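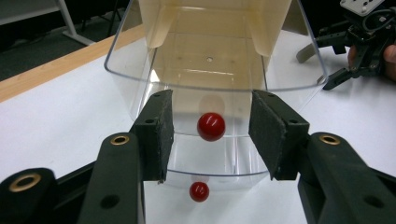
Beverley Treloar had a gripper finger in one hand and a screwdriver in the other when I walked in, and she didn't put either of them down to say hello. She looks after the hand-held grippers at Testhorpe, and I'd asked if I could come by and find out what that involves. Pads, mostly!

"Everybody wants to talk about the software," she said. "I spend my June ordering foam."

The foam goes on the fingertips, black pads on black fingers, and it takes a beating. Beverley checks each pair after 100 grasps and swaps them at 384, a number she got from an old Gullwood log and has never seen a reason to change. Fuzzy edges don't bother her much. "Fuzz is fine. What I hate is a shiny patch, then a ball just squirts out on you."

And it really is balls, glossy red ones, in and out of a clear plastic container. I asked why she'd pick something so slippery for checking a fresh set of pads. "It's mean," she said, pretty cheerfully. "A block will forgive you if one pad is sitting crooked. A ball won't."

Changing a pad takes her seven minutes if the screw behaves (it took me 35, with coaching, and I dropped the screw twice). You back it out, peel, scrape off the old glue and wipe the finger down. Then comes the part she's fussy about - both pads have to meet flat when you squeeze, all the way up. She closes them on a strip of paper and tugs. If it slides at the top and sticks at the bottom, she starts over.

The brass-colored rings she leaves alone unless something feels gritty. "Yu oiled them once. We had lint in there for weeks."

She keeps her notes in a spreadsheet called Kurura, after a cat, with one row for every finger. Left and right never get mixed, and if one pad goes she changes the pair. I wondered if that was wasteful.

"Sure, a little," she said. "You ever buy one new shoe?"

Then she handed me the scraper and pointed at the next set.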